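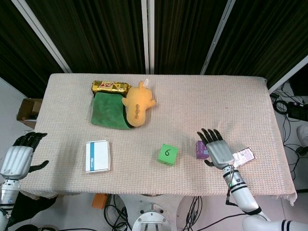 Planning Guide > Before You Order > Section 4

4. Working out what a two-armed station will cost you

Reading time: 4 minutes

Overview Site check Budget Ordering Returns

Read this section before you sign anything, including anything from us. The price on the first page of a quote covers the robot. It rarely covers the station, and the station is what you will be using.

4.1 Write down the job first

1. Put the task in one sentence, with the objects named. "Pick up small boxes and a soft toy from a cloth-covered table" is a task. "General handling" is a sales phrase.

2. Gather the real objects. Include soft things, shiny wrappers and flat packets. A foam cube is an easy thing to grip, and a demonstration that uses only foam cubes should not move you to spend money.

3. Ask to see your own objects handled on the surface you plan to use. Textured cloth and a bare tabletop are different surfaces. If the seller wants to swap one for the other, ask for both.

Note: A video is not a demonstration. Ask how many attempts were made and get the number in writing.

4.2 Decide whether you need fingers

4. Price the arms with simple two-jaw grippers, then price them again with five-digit hands. On the Kaven quote we used to prepare this guide, the difference was $3000 per hand. You need two.

5. Look hard at your task sentence from step 1. If a two-jaw gripper can do it, buy the gripper. Hands look good to visitors, and visitors are not paying for the spare parts.

6. Ask for the price of one replacement finger, fitted, and the delivery time. If the answer is that fingers don't break, budget for a whole hand.

4.3 Add what the quote leaves out

7. Draw up a second sheet and enter these lines, even where the amount is zero:

- Table, and a cloth or mat that can be replaced
- Curtains and poles, if you want a plain backdrop for the cameras
- Cable covers or an overhead run
- Spare cables, one of each type
- Test objects, bought twice
- Floor work under the base

For a curtained table station, the Grostex backdrop kit came to $542 and cable management to $220. Neither was on the original quote. Jasmina Delić, who checks our budget sheets, now sends back any sheet with a blank cable line.

CAUTION: Do not leave cables loose on the floor around the base. They are a trip hazard, and a pulled connector can stop an arm in the middle of a move. Route and secure them before first power-up.

8. Measure the floor with the arms reaching out to the sides as well as forward. The footprint in the brochure is usually the base alone. Leave room for a person to walk around the table and reset objects without stepping over anything.

4.4 Service plans

9. Read what the plan excludes. The Shahbazi plan we looked at costs $2526 a year and leaves out the hands, which are the parts most likely to need service. The Eletti plan includes them but charges for travel.

10. Ask who resets the table between runs, and put that person's hours on the sheet. Somebody has to pick up the toy and put it back on its cushion. We have yet to see a seller's payback estimate that includes this work.

11. Rework the payback estimate at half the promised speed. If the purchase still makes sense, go on to Section 5. If it doesn't, rent a station for one month and run only the task you wrote in step 1.

Note: Rental fees are sometimes credited toward purchase. Get the credit in writing, with its expiration date, before the rental starts.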